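Subject: Re: Obituary for Mechthild Ammann — draft and service details

Thanks to everyone who sent corrections. I have put them all into the draft and it goes to the paper tonight. Replies to the last round of questions are below the text.

> On 29 July 2023, the family wrote:
>
> We have the dates and the church, but we still need the part about her working years. Did she start at Brarier before or after the move? Also, should we list all the grandchildren by name or just give the number? The paper charges by the line and we are already at 17.

She started at Brarier after the move. I checked with the office and they still had her card. The paper's price for the longer notice is $179, and the family has said yes to that, so please don't cut anything to save lines.

The draft as it stands:

**Mechthild Ammann** passed away peacefully at home in July, with her daughters beside her. She grew up in Plavby, the younger of 2 sisters, and moved to Traditz as a young bride. She kept the books at Brarier until she retired, and after that she worked mornings at the Rusu bakery, mostly for the company.

Mechthild sang alto in the parish choir and never liked to miss a rehearsal. She grew beans and dahlias, wrote long letters, and baked for every funeral lunch in the parish. She was a patient card player and a poor loser at checkers.

She was predeceased by her husband and her sister. She is survived by two daughters, a son, six grandchildren, and many friends in Traditz and Plavby.

A funeral Mass will be held at the parish church in Traditz, with burial to follow in the old section of the cemetery. In lieu of flowers, the family asks for gifts to the choir's music fund.

On the other points:

- Grandchildren are given by number. Their names will be in the printed program at the church.
- Her sister's married name is left out at the family's request.
- The choir will sing two hymns. The family picked them from the list she left in her missal.
- Visiting hours are the evening before the Mass, ending at 6. The funeral home locks the side door, so please use the front.
- Lunch is in the parish hall after the burial. If you are bringing a dish, write to me off the list and say what it is — we had four potato salads last time.

If you see a mistake in the draft, write back before supper. After that it can still be fixed on the funeral home's page, but the printed notice will stay as it is.

Anyone in Plavby who needs a ride should reply here with a phone number. I have room in my car, and the choir has a van.

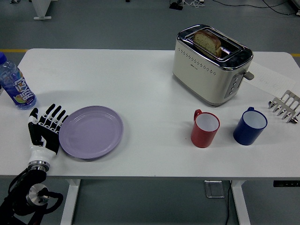
Plate and water bottle on the white table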